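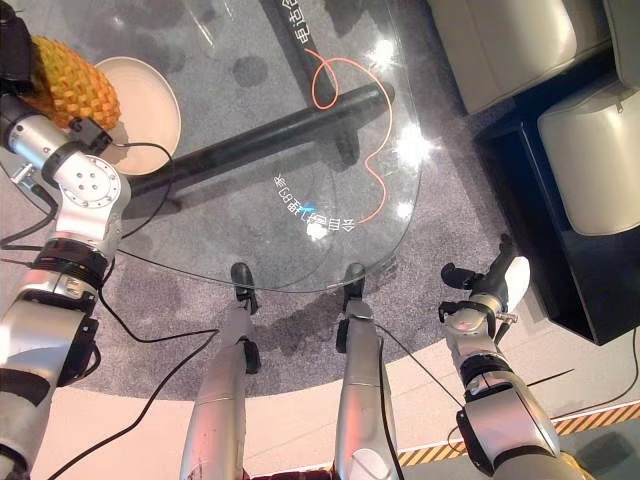 Chores update: two-arm table clearing at Nosance

The household bench at Nosance closed its spring block in March with 3,287 logged attempts, of which 2,934 were scored. The rest were thrown out for operator error or a missing log. The task list has not changed since the last issue: pick up a single item, move it to a marked spot, let go, return both arms to rest.

Glass remains the worst surface on the list. Depth readings through a clear tabletop tend to land on whatever is underneath, and overhead lights leave glare spots that wander as the head moves. Valdebenito's planner now takes table height from a touch at the start of each run and ignores depth inside the table outline. Early contacts with the surface dropped enough that the arm speed limit was raised one step. Curved table edges are still handled badly, and the planner treats them as straight segments with a wide margin.

Produce is mixed. A pineapple gives a two-fingered gripper plenty of texture to hold, but the grip point matters: too high and the fruit swings, too low and the wrist runs out of room above the table. Plates are harder. A flat plate on glass offers a thin rim and almost no clearance, and the working method is still to slide it to the edge with one arm and pinch it with the other. Of the 585 plate attempts, fewer than half finished without a person stepping in.

Cable handling on the floor cost more time than any software fault. Follthorpe has the same complaint from its shop-floor cell, where part sorting ran for nearly 900 hours and most stops were traced to snagged leads.

So, can it clear a table? One known object at a time, slowly, with someone near the stop button, yes. A table left as a family leaves it, no. The Cenitz group will repeat the plate series with a softer fingertip pad and the same scoring sheet. Results go in the summer issue if the pads arrive by May.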